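3.2 Holding systems and transport

Fish were obtained from two suppliers and kept in separate holding systems until the start of the trial. The Presau stock consisted of tank-bred juveniles graded by length before shipment. The Zacharias stock came from outdoor ponds and was less uniform in size. Both groups were held for 30 days before any fish was moved to a display tank, and no fish was transferred between systems in that period.

Each holding system consisted of 6 glass tanks plumbed to a common sump with a total volume of 1,000 liters. Water was returned to the tanks through a spray bar at the rear wall. Mechanical filtration was by filter sock, changed every second day, followed by a moving-bed biofilter. Temperature was controlled at the sump and logged at the return line. Tanks were bare except for short lengths of plastic pipe used as shelter, which could be lifted out during siphoning without chasing the fish.

Source water was municipal supply passed through a carbon block and a reverse osmosis unit, then remineralized with a commercial salt mix (Vamen) to the target hardness. Batches were mixed in a covered barrel and aerated overnight. Conductivity was measured before each water change, and a batch outside the target range was adjusted and measured again the next morning. Total ammonia and nitrite were tested daily for the first week and twice weekly afterward.

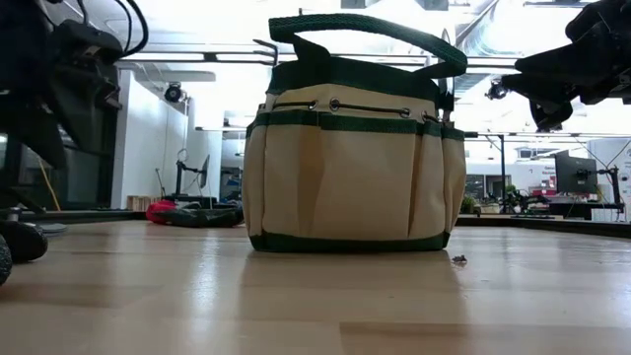

Figure 4. Canvas tool bag with drawstring closure and exterior pockets.

Transport between the holding room and the display hall was treated as a separate stage in the protocol, as handling losses in earlier work had been recorded together with losses in holding and could not be told apart afterward. Fish were bagged singly in double polyethylene bags filled one-third with system water and two-thirds with oxygen, and the bags were placed in lidded foam boxes. Test strips, spare bands, the handheld meter and the record cards traveled separately in a canvas bag of the type in Figure 4, in which a cord threaded through metal grommets runs below the rim and the outer pockets are set under a band of green webbing. Record cards were numbered to match the boxes. Time of bagging, time of release and water temperature at both points were written on the card by the person carrying out the step.

On arrival, the sealed bags were floated in the receiving tank for temperature adjustment. They were then opened and tank water was added in small portions until the conductivity in the bag matched that of the tank to within the resolution of the meter. Fish were released by net and the transport water was discarded. Room lights were kept off until the following morning. Feeding resumed on the second day at half the normal ration.

3.3 Scoring of condition

Condition was scored on arrival at the holding room, at the end of holding, and one week after release. The score combined fin damage, color, breathing rate at rest and response to food, each graded from zero to three. Color was judged against printed reference cards under the same lamp on all occasions. All scoring was done by one observer (Huguette Chan) to remove differences between observers. The observer was not told which supplier a given tank held, although the pond-raised fish could often be recognized by size, and the blinding should be regarded as partial.

Scores were entered in the Ovine database together with the water test results for the same day. The final set held nearly 3,000 entries. Entries with a missing meter reading were kept for the analysis of condition but left out of the models that used conductivity as a predictor. The database was closed on 30 November 2023, and fish lost after that date were not counted as losses in the trial.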